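Culture Film

The little film prize that makes its audience do the work

I spent a night at the Bimier in Prumevcombe, voting for short films with a pencil

January 23, 2026

I should own up to something before we start. I have been writing about film awards for most of my working life and I have never, until this winter, voted in one. I've guessed at them and moaned about them, and one year I stayed up until five in the morning eating cold noodles so that I could file four paragraphs on a best picture winner I hadn't liked. Voting was for other people, though. So when the Steyn Prize asked if I'd like to come down to Prumevcombe and sit in on a shortlist night I said yes before I'd looked at the train times. (The train times were terrible. Two changes, and the second one is a bus.)

If you haven't heard of the Steyn, don't feel bad. It's a prize for short films, anything under half an hour, and it's decided entirely by whoever buys a ticket. There's no jury in a back room and no academy. You get your ticket, you get a card with the titles printed down one side, you watch the lot in one go and you put the films in order. Every one of them, top to bottom. Leave a gap and your card goes in the bin.

I thought that sounded easy, and it was agony. By the fourth film I had rubbed out my first choice three times and gone right through the card.

The whole thing happens at the Bimier, a single-screen cinema up a hill from the harbour, with 362 seats and a curtain that still opens and closes before every programme. I love a curtain. I'd put up with a lot for one. The heating comes on with a bang, the sweets are weighed out into paper bags, and the seats in the back three rows have a dip in the middle that you either fall in love with or spend the evening fighting. I took an aisle seat near the front on the advice of the woman behind the sweets, who looked at my height and simply pointed.

Hacer Uçar runs the prize. She used to cut trailers in London and moved down here for what was meant to be a summer, and she talks at such a speed that my notes from our first ten minutes are mostly dashes. This year 231 films came in. She watched all of them herself, some of them twice, and brought the number down to nine.

"I'm only allowed to say no," she told me, over tea in the foyer. "That's how I think of it. I can't give anybody the prize. I can only get out of the way of the ones I think people will argue about."

And they do argue! There's a long interval after the fifth film and I've never heard a foyer like it. A man in a very good scarf was telling two teenagers that the film about the ferry had no ending, and the teenagers were telling him, quite kindly, that he'd missed it. Somebody's gran thought the animated one was too loud. I was asked for my own order by a complete stranger in the queue for the loo, and when I told her she said "Oh dear" and moved up a place.
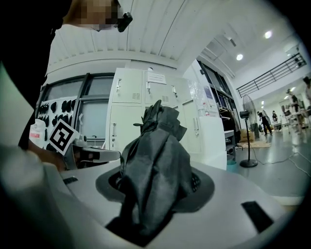
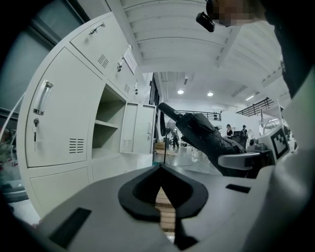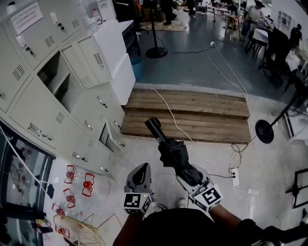 In the last of the three pictures, the beige metal lockers, with a closed black umbrella in front.

What you don't get, and I missed it far less than I'd expected, is any of the build-up. Big awards now come with months of weather attached to them. By the time a winner walks up to the stage we've had the early favourite, the wobble, the comeback, the open letter and the interview where someone says they never really cared about prizes. I enjoy all that, I'd be lying if I said I didn't, but it does mean that half the time we're voting in our heads for the campaign and the film is just the thing that happens to be attached. At the Bimier most people hadn't heard of a single title when they sat down. The lights went, the curtain did its thing, and there was a film.

The one I fell for was called Meltumeck. It's nineteen minutes long and takes place almost entirely in the kitchen of a closed-down holiday camp, where two sisters are trying to sell off the pans. Very little happens. One of them finds the old staff rota in a drawer and reads the names out, and the other one does an impression of each person as she goes, and by the last name neither of them is laughing. I had something in my eye. So did the man with the scarf, as it happens, though he told me afterwards that he'd put it fourth.

Fourth! I wanted to take his pencil away.

But that's the point of making people rank the whole card, according to Hacer. She tried it the other way when she first took over, with one cross next to one favourite, and found that the winner was always whatever had got the biggest laugh in the last half hour. Nothing against a laugh, but the quiet films were sinking without trace, even when practically the whole room had liked them. With a full ranking, a film that lots of people put second or third can creep up on the one that half the audience adored and the other half couldn't stand. The counting takes far longer. It's done by hand at a trestle table on the stage with the curtain closed, and you can hear the cards being slapped into piles from the front row if you stay put, as I did.

The running order matters too, much more than I'd realised. Going first is bad because people are still unwrapping things. Going last is good for comedies and dreadful for anything with subtitles. So the order gets drawn out of a biscuit tin before each screening, and it's different every night, which drives the projectionist up the wall. On my night Meltumeck came straight after the interval, and you could feel the room taking a minute to settle down and stop quarrelling. I do wonder what would have happened if it had gone on second.

I asked Hacer whether the film-makers mind. Some do, she said. One director came down a few years ago, sat through the foyer chat with his hood up and drove home without staying for the result. Others come every night of the run and stand by the door pretending to read the fire notice so that they can listen. She reckons you can always spot them by how slowly they drink. The prize money isn't huge, enough to hire a decent camera for a week and feed a crew properly while you've got it, and the trophy is a brass door handle from the old gents', mounted on a block. I held it. It's heavier than you'd think and a bit sticky.

There are things I'd change. The cards are printed too small, for a start, and voting in the dark is a daft idea when the house lights could come up for thirty seconds between films. I'd also like to see the full result published. At the moment only the winner is announced and the cards are boxed up and put away, which is gentle on the film-makers and maddening for people like me. I'd love to know who came last. I have a strong suspicion, and it had a drone in it.

The other question is whether it could work anywhere bigger. I kept turning that over on the bus. You couldn't do it with two-and-a-half-hour features, not in one sitting, and I can't see a hall full of famous people being told that their card's going in the bin. Still, I'd pay good money to watch them try. Imagine the foyer.

The shortlist screenings carry on into February, and all the nights are added together before the winner is read out from the stage. Tickets are sold at the box office and over the phone, with a few held back for the door each evening, and you'll want to bring your own pencil and a rubber. I've already booked to go back for the last one. I'm told the bus is every bit as bad in that direction, and I still haven't decided what I'm putting third.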